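Thu 19 March

Those of you who read the December issue to the end (thank you, both of you) will remember I was trying to get myself invited to an open day at Fladska. Well, it worked! I spent a whole afternoon there last week, came home with sore feet and a tote bag, and I've been boring my family with it ever since. Your turn.

## Getting in

Fladska sits at the back of a business park behind a tile warehouse, and the sign is on the wrong side of the building. I drove past it twice. The front door is a plain gray thing with a buzzer, and when somebody finally let me in I walked straight into a line for name badges. Mine said "Guest" because I'd signed up on my phone and skipped a box on the form. I wore it all day and answered to it.

They cap these open days at 90 people and split everybody into groups of nine or so, each with a guide. Ours was a very cheerful engineer who walked backward the entire time without hitting anything. She told us the ground rules: stay behind the yellow tape, don't put coffee on anything with a plug, and ask questions whenever you like. We took her at her word on the last one. There was a man in our group who used to fix elevators for a living and he asked more good questions than the rest of us put together.

## The talk

First came a short talk in what I'm pretty sure is normally the lunch room. Fladska works on home and stockroom robots, the kind with two arms and proper fingers, and their big project at the moment is called Drarix. Drarix is the software side of things. The way it was explained to us, a person guides the robot through a chore over and over, every run gets saved, and the software learns the chore from the pile of runs. They had 3,000 saved runs of box chores alone when we visited. I wrote that one down because the elevator man whistled.

What I liked about the talk was how open they were about the boring parts. Most of the day goes into resetting the table. You put the things out, the robot does its run, you put the things out again a little differently, and off you go. One of the speakers said she dreams about bananas. I laughed along politely and didn't get it until we went through to the workroom.

## The table

So, the workroom. I had pictured something white and shiny, like a dentist's office, and it's much more like a garage belonging to someone who sews. Curtains, cables, chairs on casters, metal framing. In the middle of it all was the table we'd been brought to see, with a cheerful orange-and-berry tablecloth on it that my aunt would have fought me for.

The job was an open cardboard box, and a beat-up one at that. Our guide said they keep the tired boxes on purpose, as a new one has nice stiff flaps that stay where you leave them and an old one flops around. I have moved house enough times to agree with every word. Around the box was what she called "the drawer": a lint roller, bananas, a little bottle with a blue cap, a bright pink cube, that kind of thing. Everyday odds and ends with nothing in common, and that's what makes them useful. A banana and a lint roller want to be held in very different ways.

We crowded up to the tape and went quiet. I hadn't expected the hands to be so good-looking! Silver on the outside with long black fingers, and so much like ours in the way they're laid out that I caught myself flexing my own. I'd been told I could take pictures as long as I kept my elbows in.

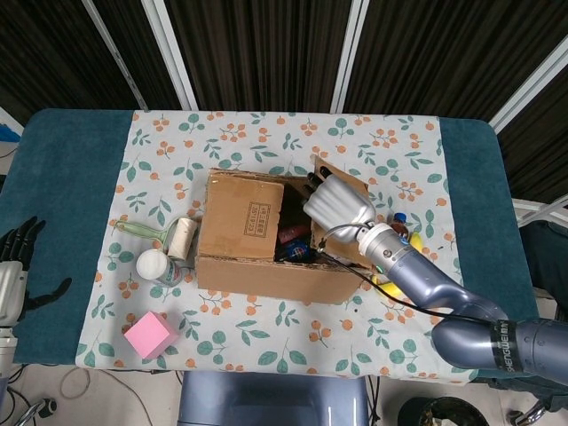
## Things people asked

I scribbled as fast as I could, so forgive the order.

**Why flaps?** This was mine. I wanted to know why you would start with cardboard when there are so many easier things in the world. The answer was that flaps are where a lot of box chores go wrong. A flap gets in the way of what you can see as well as what you can reach, and it moves when you bump it. If a robot is going to be any use in a stockroom it has to cope with flaps all day long.

**Does it know what a banana is?** The elevator man again. The guide said it depends what you mean by "know," and then the two of them were off for a good ten minutes while the rest of us looked at the hands some more. As far as I could follow, it gets by on shape and position and all those earlier runs, and there's still plenty to argue over.

**Can it feel anything?** Somebody's teenage daughter asked this and I thought it was the best question of the day. We were told the team is testing a fingertip pad from a small supplier called Cororar, which would give the robot some sense of how hard it's pressing. They passed a loose one around for us to squish. It felt like a pencil eraser - a slightly warm one by the time it reached me.

**Is it slow?** Yes, and they said so cheerfully. They'd much rather have slow and gentle at this stage. I timed one of my own grocery bags at home afterward, out of curiosity, and I'm in no position to criticize.

**What happens when it drops something?** Somebody picks it up. The saved run gets a note on it and they go again. I asked if the bad runs get thrown away, and the guide said they keep a good many of them, because Drarix can learn something from a fumble too. I found that oddly comforting and have been telling people about it ever since.

## My turn at the controls

Near the end, anyone who wanted to could try guiding a practice arm at a side bench. It was a smaller, simpler arm than the ones on the main table, with a plain two-finger grip, and the challenge was to move a foam block from one tray to another. You got 10 tries. I managed it on four of mine, and one of those I'd call a friendly nudge.

It is so much harder than it looks. You know exactly what you want, your own hand would do it while you were on the phone, and the arm does something close to it but a bit to the left. By the last try I had my tongue sticking out like a kid with safety scissors. The teenager got nearly all of hers and was very nice about it.

I came away with a lot more respect for whoever sits there doing the box runs. They take turns, I was told, and there's a sign-up sheet on the wall with some fairly pointed remarks on it about who leaves the chair too low.

## Coffee, and going back

The snacks came from the Urbonaitė bakery down the road, and if you go for no other reason, go for the poppy seed roll. I had two. The bakery is open on weekday mornings and there's parking behind it, so you could make a trip of it even without the robots.

Fladska is planning another open day before the summer break, but they hadn't picked a date when I left. Sign-up is through the form on their site, and places go in the order the forms come in. If you want to go, fill in every box, including the one for your name. Wear flat shoes. There's a lot of standing, and the floor is hard. Kids are welcome from about middle school age up, and the building is all on one level, with a ramp at the side door (ring first and they'll come open it).

If a few of us want to go together, drop me a line by the end of the month and I'll ask them about a group booking. I can fit three in my car, four if nobody minds the dog blanket.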